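Court Watch: three days in Department 5

If you've never sat through a jury trial from the first witness to the verdict, I can't recommend it enough. I spent most of last week in Department 5 at the Trillow County Courthouse for the Baptista case, and I came home every night with a full notebook and a lot to say at dinner.

Quick background for anyone who missed the March newsletter. Jerico Baptista ran the books for Jolenis, the flooring distributor out on the county road, and was charged with 28 counts of filing false invoices. The state's theory was that he set up a supplier that existed only on paper and paid it every other Friday. The defense said the supplier was real, badly run, and owed the money. Everything hung on the paperwork, and there was a mountain of it – 1,051 pages in the exhibit binders, all tabbed and cross-referenced.

You'd think that would be dull. It was wonderful! Deolinda Macedo, for the prosecution, opened by holding up a single invoice and telling the jury she'd be coming back to it. And she did, with every witness, until people in the gallery were leaning forward whenever she reached for it. Her direct examination of the company's former office manager took a whole morning and I didn't look at the clock once.

Mirsad Matić, who led the defense, has a completely different style. He's quiet, he stands still, and he asks very short questions. When he cross-examined the state's accountant he got her to agree that five of the invoices matched real deliveries, signed for at the loading dock. Judge Graça Patrício called a recess right after that, and you could hear the hallway buzzing (mine was one of the voices, I admit it).

The part I'd most like readers to know about is jury instructions. They rarely make the news, and they take forever, but this is where the law gets put into words that regular people have to work with. Judge Patrício read hers slowly and stopped between sections. She explained that the jurors had to consider each count separately, and that agreeing on one didn't settle any of the others. I've covered a few trials where I lost the thread at this stage. I never did in this one.
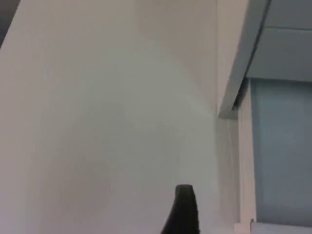
The jury was out for a day and a half and came back with a split verdict: guilty on 23 counts, not guilty on the five tied to those dock receipts. So they really had gone through it count by count, just as they were told. Sentencing will be set at a hearing next month, and Matić told reporters on the steps that he plans to appeal.

If you want to try this yourself, the public seats are the back 3 rows, first come, first served. Phones off, no food, and please don't come in while a witness is being sworn. The calendar is posted outside the clerk's office each morning, and Sutrisno Sutanto at the front counter is great about explaining what's on it. Ask him which matters are likely to go ahead, as plenty get continued at the last minute.

Next up is a landlord case in Department 2, which sounds small and has a fascinating question in it about what counts as written notice. Margarida Sequeira will be covering that one for us. I'll probably be sitting right behind her anyway.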